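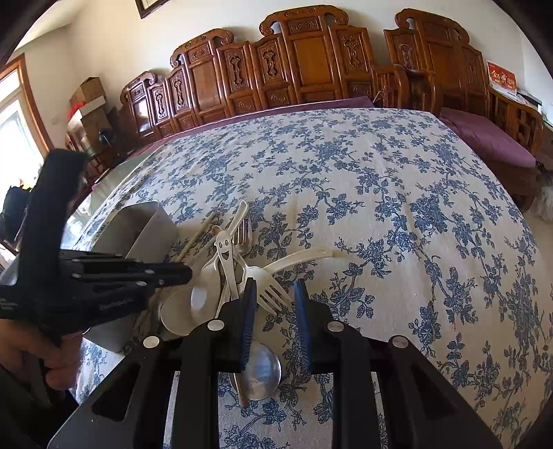 Manalastas, bench and data, Dumlow workshop
October 12, 2018

Cutlery sorting again, and I'm writing this up while it's fresh, mostly for whoever opens the Kemon logs next and wonders why the numbers don't agree. We have 448 grasps by the hand tally and only 389 in the log. I spent a good part of the morning blaming the parser (sorry, parser) before I thought to look at what kind of grasps had gone missing.

They are nearly all fat ones. When the fingers close on a whole bundle of forks and spoons, they stop a long way short of shut, and the log never marks the jaw as closed. The threshold was set back in July on single chopsticks, when we were all very pleased with how tidy the traces looked, and I'm afraid I was the one who said to leave it alone. Thin things still log beautifully. A big handful gets written down as one long open stretch with a wobble in it.

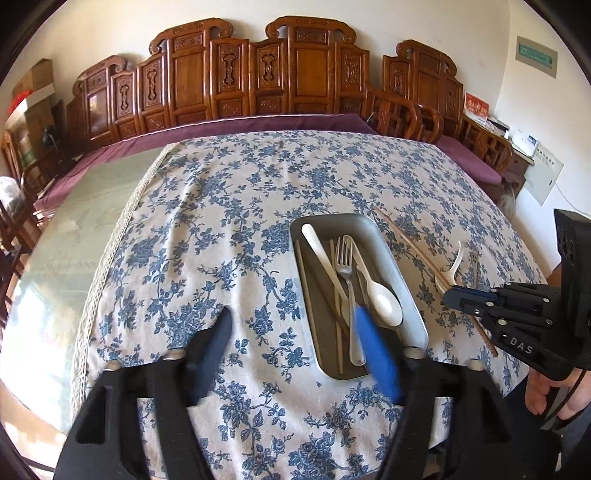 Jaw open around the blue handle. Second gripper at right.

The part that bothers me more is the release. Plencombe, our little replay arm, reads the same closed flag. On replay it took a bundle to be no grasp at all, opened 2 seconds early and dropped the lot on the bench. Plastic mostly, so no harm done, but I had my hand near the tray at the time and I would rather not have. Until this is fixed, please keep hands out of the tray area on replay, and run it at low speed even if you're in a hurry.

I've tried marking a grasp from the moment the jaw stops moving under load, whatever the width. On 100 old clips it looks right to me, except for a few slow closes where I hesitated with the trigger and it marked the grasp twice. Don't delete the raw traces - the missing grasps are all still in there and can be relabeled.

Still to do: sort out the double marks, rerun the full set, and put a new threshold note on the Kemon page in place of my old one.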